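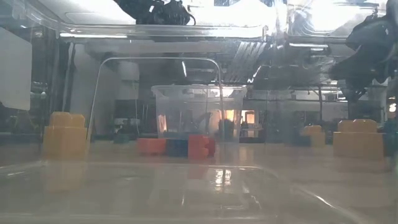

Camov open day, notes typed up on the train back to Bratport. Will fix the spelling later, or not.

Got there late. The bus from the station lets you off at the wrong end of the building and you walk all the way round past the loading doors, no sign until the very last corner. Lost half an hour. Missed the welcome talk, which Dezső Lakatos gave and which I'm told was mostly about the history of the site (used to be a bakery, then a print shop, then years of nothing). Picked up a badge, a map and a paper cup of very weak coffee.

What it is, for those of you on the list who asked: Camov is a shared building, a lot of small outfits that deal in play stuff and storage. Wooden puzzles, building blocks, bins, shelving, one couple doing nothing but felt. Once a year they open the doors. You can buy, but mostly you look, and you're allowed to handle nearly everything. I went for us, for the playroom, with a list: blocks for the under-fives, something to keep them in, low tables.

**Blocks**

Spent most of my time here. The big studded kind, like the yellow one on the low table, is what I wanted to see up close. Good color, a warm mustard and not the screaming yellow we have now. The studs are the thing. On our old set they've rounded off so far that a tower falls over if a child breathes near it.

Picked up a loose one at the next stand, same sort of size. Heavier than I thought. One hand for me, two hands for a three-year-old, and I like that, they slow down when they need both hands.

The mix on the low table was a nice one too. Orange, navy, a red one with steps cut in it, the yellow. I've always bought sets where everything matches and I think that was a mistake. With the stepped piece in there you get stairs, seats, a castle wall, whatever. Our lot would fight over it. Would need more than one.

Asked about the dark ones. Navy is hard to get in big blocks apparently, most makers stop at royal blue. I like it next to the orange. Also it'll hide the marker pen.

Gil is the line most people were asking after. Soft edges, fewer colors, comes in a cloth bag. I didn't take to it. The bag is pretty but a child can't see what's inside, so the whole thing gets tipped on the floor every single time. We've done that. Never again.

**Tubs**

Which brings me to tubs. I'm now fully in favor of clear ones. We've got the solid blue crates and the labels fell off in August and have not been put back on, mine to do, I know.

A see-through tub with a lip around the top is all we need. You can tell from across the room which one's the blocks. The lip gives small fingers something to hold when they drag it, and they will drag it. Tried lifting a few full ones at the Udis stand. Their middle size is ok full. The large is too much for me on my own and I would not ask Dot's mum to do it either with her back.

Lids: skip them. They crack at the corners, then they get used as sleds.

One thing against clear plastic, and it goes for the clear panels as well, is the glare. Bright room, lights everywhere, and you get reflections all over anything glossy. Had to move my head around to see what was behind. In our room with the big south window that'd be a real pain in the afternoon. So tubs against the north wall, under the coat hooks. And somebody has to wipe them. Clear shows every fingerprint.

**Tables**

Low ones, all sorts. Sat down on the floor next to one to get the child's view of it, got some looks. Worth doing though. From down there a heap of blocks is a big deal, the tub beside it looks like a building. You forget that when you're standing over them all day.

What I'd want: rounded corners, a top you can wipe, legs that don't stick out past the edge. Found 3 that would do. The cheapest was the one I liked best, naturally the one with the longest wait.

**Tidying-up talk**

Noémi Deák did a short session after lunch on putting away. Packed room, people on the stairs. I thought I'd heard it all and I hadn't. Scribbled down:

- Put the tub right by the blocks before they start playing. Not fetched at the end.
- Big pieces in first, and let the kids choose which big piece. Small ones fall into the gaps.
- Don't say "tidy up." Say "find me a red one."
- Stop while there's still a few out. Leave those on the table for the morning, it gets them started.
- Fewer blocks out at once. She puts out 6 for the littlest ones and that's it.

That last one got some muttering from the back. Six! We tip out the whole crate. But she said they build more with less and argue less too, and she's been running groups longer than I've been going to these things. I'm going to try it with the morning group. Will report.

She also had a good answer for the woman who asked about sorting by color. Don't, unless they want to. Sorting is a game of its own and tidying is a chore and if you mix them you spoil the game. I do sort by color. Hm.

**Lunch etc.**

Soup, bread, fine. Long line. The toilets are down a floor and the elevator was out, so bear that in mind if anyone's bringing a stroller next year. Parking looked bad, cars all the way up on the grass.

The organizers said 3,856 people through the doors last year and it felt like all of them were in the felt room. Didn't stay there.

**What I'd buy**

We have 500 to spend, all in. So:

- one set of big studded blocks, the warm colors, with extra stepped pieces if they'll sell them singly (asked at two stands, one yes, one "email us")
- clear tubs, middle size, no lids
- a low table if there's anything left, otherwise we sand down the old one and repaint

No Gil. No felt. Sorry to whoever asked for the felt vegetables, they're lovely and they'd be in someone's mouth by noon.

Brought back a Udis price list and two catalogs, they're in the tray by the kettle. Have a look and put your intials next to anything you want, before the next meeting please. I've circled the table I mean. Page got a bit wet, coffee, but you can still read the price.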